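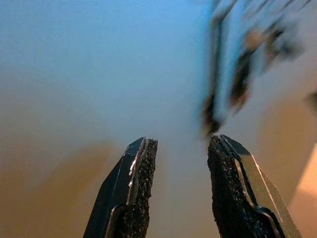
Sweeper trial leaves a few questions open

The contractor's report on the Conholm sweeper trial landed last week, and it is a cheerful read. The Hetia ride-on cleared the Escobar Street lots in 190 minutes, it says, against a full morning for the old tow-behind. Fine. But the old machine was timed in November, with wet leaves packed along every curb, and the Hetia went out on a dry Saturday in spring.

Begoña Vallejo asked the dealer for a run on the gravel shoulders, where we have always had trouble with dust. She was told the side brushes "handle mixed surfaces." We would like to see that before anybody signs.

Then there is the price of upkeep. A set of brushes costs $165 and the brochure gives no life for them at all. Severino Vidal went back through the shop log and found we change brushes on the Jeltov every 10 weeks or so in the sanding season. If the new one eats them at the same rate, a good part of the promised savings goes with them — and the hopper is smaller, so count the extra trips to the dump too.

The dealer has offered a second demo. Members who want a route included should send it to Samina Jafri by Saturday noon.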